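Chapter 4
Reading the Letters of a Working Historian

I came to the history of science by way of a box. I was a second-year student, I needed a summer job, and the library at Clatton was paying people to sort the papers of Ravindra Mathur, who had taught there for most of his life and written two thick books on the early study of sleep. I'd read neither of them. I figured I would be putting old paper in new folders until classes started again.

What I got was 154 letters, most of them to one person, a physiologist named Oanh Cao, and they argued. They argued about whether a dream could be a piece of evidence, and who had borrowed whose lamp. I read them on the bus (photocopies, don't worry) and by May I had changed my major.
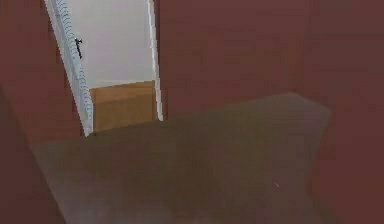 Page last modified: May, 4:16 p.m.

So this chapter is about letters, and about what you can and can't get out of them. In Chapter 3 we worked with published papers, where an author has had time to tidy up. A letter is messier. Mathur tells Cao that his sleep chapter is finished, and then 16 letters later he's still begging her for the same set of notes. If all you had was the book, you'd think the thing came out of him in one smooth piece!

We'll start with the Mathur letters, mostly because I know them well and can point you to the good parts. Then we'll move on to the Takar notebooks, which Sneha Agarwal has edited beautifully, and which raise a harder problem – half of the exchange is missing. What do you do when you can hear only one side? Manouchehr Ghorbani thinks you can rebuild a lot of the other side from the replies. Kuldeep Gautam thinks that's mostly wishful reading. I've gone back and forth on it for years, and I've printed a piece by each of them at the end of the chapter so you can fight it out in class.

Before you go on, read letters 2 and 16 in the appendix. Read them fast the first time, the way you'd read your own mail, and don't stop for the footnotes. Then go back with a pencil and mark every place where Mathur assumes Cao already knows something – a name, a date, an old quarrel. We'll need those marks in section 4.2.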